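Octubre
Por el equipo de trabajo Bondham

4. Planificación del equipamiento y presupuesto

El presupuesto asignado al proyecto es de 1.212 euros y no cubre la compra del brazo, que ya figura en el inventario del laboratorio. Se destina a tres partidas: elemento terminal, superficie de trabajo y lote de objetos de prueba. Las mesas con cubierta verde y la bandeja metálica se mantienen, puesto que sus dimensiones son compatibles con el alcance del brazo en la posición de montaje actual.

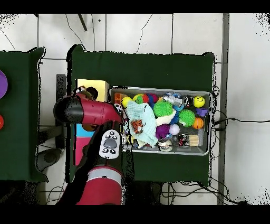
Para el elemento terminal se pidieron ofertas a Melard y a Drunstead. La de Melard incluye la brida de acoplamiento y dos juegos de dedos de repuesto; la de Drunstead tiene un precio unitario inferior, pero factura la brida aparte y fija un plazo de entrega de 40 días. Ese plazo desplaza el inicio de los ensayos fuera del cuatrimestre, por lo que se descartó. Queda pendiente confirmar si el portador de Melard admite el cableado existente o si requiere un adaptador.

El lote de objetos se dimensionó en 64 unidades. El criterio de selección fue la variedad de geometría y de rigidez: pelotas lisas y con púas, peluches, telas, latas, una botella de plástico transparente y bloques de madera. Los artículos blandos se deforman con el uso y se presupuestan con reposición; los rígidos se compran una sola vez. Giáp suministra la mayor parte de las pelotas en bolsa surtida, sin posibilidad de elegir color, condición aceptable para este trabajo.

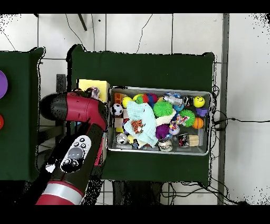
Figura 2. Brazo junto al borde izquierdo de la bandeja con objetos de prueba.

La segunda mesa se conserva como zona de depósito. Se estudió sustituirla por una bandeja adicional sobre la mesa principal, opción más barata pero que reduce el espacio libre para el giro de la muñeca.

No se han presupuestado canaletas para los cables del suelo. Se recomienda incluirlas en la siguiente solicitud, junto con una cubierta de tela de repuesto. El remanente se reserva para portes y para la reposición de telas y peluches. Los precios se tomaron sin IVA y deben revisarse antes de emitir el pedido.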